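Kosby bin-picking kit: a review after three weeks on the bench

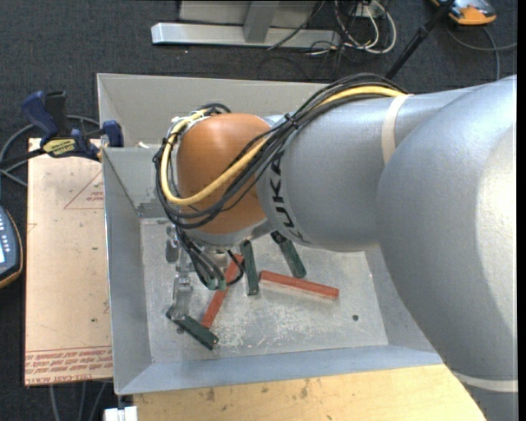

Denise Hartley told me before I started that the picking would be the easy part of the Kosby kit and that I'd spend most of my time on cables. She was mostly right.

The kit is a gripper, its brackets and hoses, and a licence for Skotemeo, the software that decides which part to go for next. You supply the arm and the bin. Ours is a KUKA, with a grey metal bin on a wooden tabletop and a bar clamp next to its rim, and we gave it red and dark green bars to pick.

Fitting took most of a day. The bracket holes lined up and the printed guide is short but clear. What it doesn't cover is how to run everything over the wrist. We have a bundle of black cables and one thick yellow one to get past that joint, and the single page on routing assumes much less. Allow plenty of slack and do a slow test of every angle you plan to use.

Skotemeo is easy to live with. Teaching it a new part took 15 minutes at first and 10 once I knew the menus. Over 200 picks in June it missed six, nearly all with a bar lying close to the wall of the bin. The sloping sides don't leave the fingers much room there. Bars out on the floor of the bin gave it no trouble, even at awkward angles.

Support is by email only. I wrote twice and had a useful answer the next working day both times – the second came with a corrected settings file.

I wouldn't buy it for very small parts, and the spare fingers cost too much. For bars and blocks in a plain metal bin it does the job, and we're keeping ours.

Updated Sat 9 July: the routing page has been rewritten and now runs to four pages.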